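Search tickets Search

Withdrawal stuck at "pending review"
Opened in July by Yayra Issahaku

I moved 1,737 USDC from my Prendora wallet to Braltel at 9:40 this morning. Prendora shows it as sent, Braltel shows nothing, and the status has not moved off "pending review." I have logged out and back in, cleared the cache and tried the Vogler browser extension. Same result in all three.

Reply from Theophilus Amegashie, Prendora support

Thanks for the transaction ID. The transfer has 2 confirmations and Braltel needs 30 before it credits an account. Separately, your ID check expired, and that is what put the review flag on it. Please redo the selfie step in the app. Reviews take up to 61 minutes once it is submitted.

Yayra Issahaku

Selfie step rejected twice — error "face not matched." Confirmations are at 30 now, still flagged.

We use Vadent for ID checks.

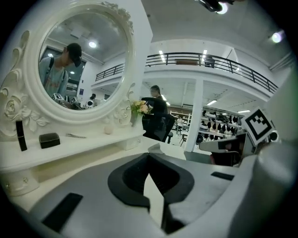 Vadent rejects most selfies for one of a few plain reasons, and the log on your account lists "face partly covered" both times. Take off any hat and look straight into the lens. Stand facing a window if you can.

— Theophilus

Yayra Issahaku

Passed on the third try. Flag cleared at 1:15 and Braltel has credited the full amount. You can close this.

Status: Closed

We use cookies to keep you signed in. Accept Manage settings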